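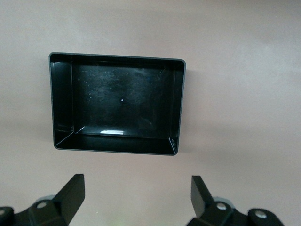
4. Pose du cylindre Tikkanen sur une porte existante

La notice du fabricant annonce une pose « sans outil particulier ». Prévoyez quand même un tournevis cruciforme correct, un réglet et de la patience. Les étapes qui suivent concernent le modèle 43, vendu en kit par Grekier.

4.1 Avant de démonter quoi que ce soit

1. Porte ouverte, mesurez le cylindre en place, de l'axe de la vis jusqu'à chaque extrémité. Ne vous fiez pas au tableau de l'emballage, qui ne tient pas compte de l'épaisseur des rosaces.
2. Vérifiez que le côté extérieur ne dépassera pas de la rosace de plus de 2 mm. Un cylindre trop long se casse à la pince, quel que soit le nombre d'étoiles sur la boîte.
3. Essayez les clés neuves dans le cylindre neuf, hors de la porte. Si l'une accroche, renvoyez le tout.

Attention : gardez l'ancien cylindre et ses clés jusqu'à la fin du point 4.3.

4.2 Remplacement

1. Retirez la vis de fixation, sur le chant de la porte, sous le pêne.
2. Introduisez la clé et tournez-la légèrement, jusqu'à ce que le panneton s'aligne avec le corps du cylindre. Tirez.
3. Glissez le nouveau cylindre, face anti-perçage vers l'extérieur. Le repère gravé est peu lisible ; contrôlez deux fois.
4. Revissez à la main. La visseuse est déconseillée, y compris sur le réglage le plus faible.

Remarque : la vis fournie mesure 28 mm. Sur beaucoup de serrures à larder elle est trop courte, et il faudra reprendre l'ancienne si le filetage correspond.

4.3 Essais

1. Porte ouverte, faites plusieurs tours complets des deux côtés.
2. Recommencez porte fermée, avec quelqu'un à l'intérieur.
3. Si la clé force uniquement porte fermée, le cylindre n'est pas en cause : réglez la gâche.

N'utilisez ni huile ni graisse. Le lubrifiant Fistunent proposé en option à la commande n'apporte rien sur un cylindre neuf.

4.4 Carte de propriété

La carte porte le code nécessaire à la reproduction des clés. L'enregistrement en ligne chez Sillham est présenté comme indispensable ; la carte suffit pourtant pour commander un double. Rangez-la ailleurs que dans l'entrée et ne la photographiez pas.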